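Our Front Room in February: A Gallery

Welcome, and do come in, and please excuse the length of this page (I promised myself I would keep it short and you can see how well that has gone). A lot of you asked to see how the front room was getting along after I wrote about the new floor last fall, so I have gathered up some pictures with a few words for each one. It isn't a grand room and it isn't finished. It is the room we pass through all day long, where everybody who visits ends up standing and talking before they ever reach the kitchen, and I have grown terribly fond of it.

1. The floor and the glass cabinet 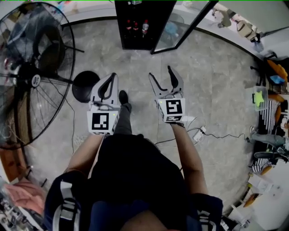
The cabinet is the piece I get the most mail about, and I can't take much credit for it. It came from a little shop called Pirard that sells off store fixtures, and I went in for a coat hook and came home having paid for furniture! I wanted something with glass shelves that wouldn't swallow up the light, and the black edges looked so smart against the gray tile that I stopped arguing with myself. I had great plans for my mother's china in there, but bottles got in first, red caps and all, and I have to say they look rather cheerful behind glass. The big standing fan has earned its spot as well, even in February, as this is a stuffy room once the door is shut. The power strip on the floor and its bundle of cords are next on my list. I have a cord box picked out from Zitberg, the long style with the lift-off lid, and I keep talking myself out of it over the color.

People also ask what I use on the tile. Warm water and a drop of dish soap, that's all, and then a dry towel pushed along with my foot while I'm on the phone. I tried one of those shine products once and spent a whole afternoon getting it back off again.

2. Room to sit

Marble-look tile is lovely to walk on and not so lovely to sit beside for a whole evening, so the seating took me longer to settle than anything else. We tried a loveseat, which blocked the way through, and then a bench, which my back didn't care for at all. In the end I went with light metal chairs, the kind you can pick up with one hand and carry over to wherever the conversation is.
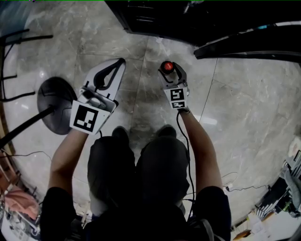

They can go against the wall when we want the floor clear, and they come out again when company arrives. I bought 4 of them from the Prirkholm line, and 3 live in here while the last one stays in the bedroom holding up clean laundry. I did put felt pads under every leg, and I would tell anyone with a glossy floor to do the same on the very first day. Mine came in a pack of 16 for next to nothing, and the scraping noise went away at once. My sister, who has opinions, wanted me to get a rug as well. I am still thinking about the rug. I like seeing the veins in the tile, and a rug big enough to look right would cover most of them.

3. The far wall

The last corner is the one I fuss with the most. Woven seats looked right to me with all the gray, a bit of tan to warm things up, and the slim black stand keeps it company without taking up any floor to speak of. The marble-patterned panel leaning on the white wall is waiting on a decision. I priced having the whole wall done in it and the figure from Pearce was 2,000 dollars, so for now it leans, and I look at it every morning over my coffee and change my mind. Cold drinks tend to collect in this room too, Coca-Cola more often than not, and I do want a small side table so there is somewhere to set them down.

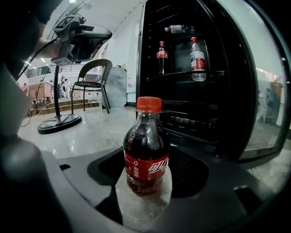

Beverley Rudd wrote in to say that she would leave the wall white and use the panel as a tabletop instead, set on a plain metal base. She did that in her own hallway with a leftover piece and sealed the cut edges with a little clear varnish, and she says it has held up to wet glasses and car keys and everything else her family drops on it. Her one caution was to get it cut at the store, as she cracked her first piece trying to do it at home on the porch steps.

Well, I read that twice and went straight off to measure. The panel would make a nice long table with enough left over for a tray, and it would solve the drinks and the wall in one go. I'll put up more pictures once I've made up my mind about the base, and if any of you have done something like it, please write and tell me how tall you made yours.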